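Re: [cell-planning] Arm quote for Brudmont

On 10th June the Brudmont list wrote:
> Can we get by with one arm for 900 a month? The Losen quote for 2 is 1717.

I would budget for both. The layout in the simulator has the white arm between the green tray and its base and the small black one off to the right.
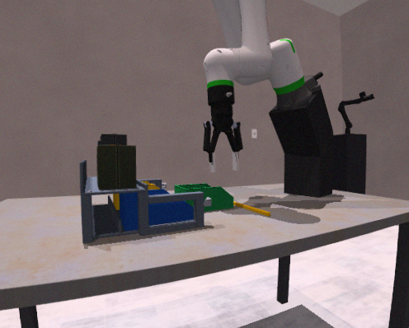 Still to price
- spare fingertip pads, pack of 50
- the gray frame; Duman has yet to quote
- freight from Hikthorpe

Please send changes before we order.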